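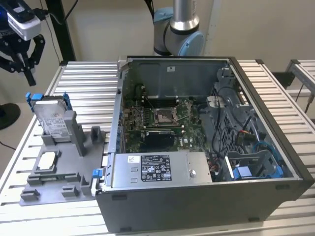 Demo cell at the start: open tower on its side, parts fixture to the left.

How to follow the drive demo at the Hutapea open day, Sep 21, 2021

1. Stand by the Paseck table. Check that the side panel is off and the CPU socket is empty.
2. Find the drive in its blue caddy – the arm works close to it.

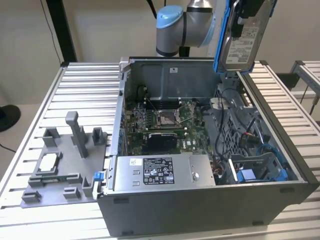 How long is one demo?
Each run is scheduled for 9 minutes, with 8 runs per day.

3. Watch the wrist view for the grip on the caddy.

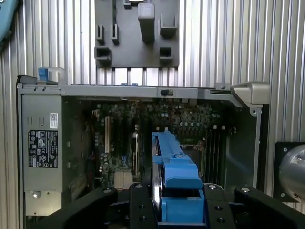

Wrist view: blue caddy between the fingers, open chassis behind.

4. Move to the side for the close view. Stay clear of the teach pendant.
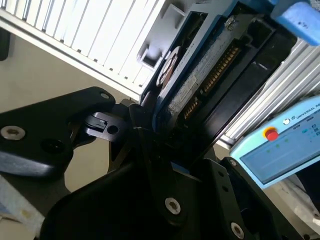 Gripper with a blue-framed component, gold pins showing.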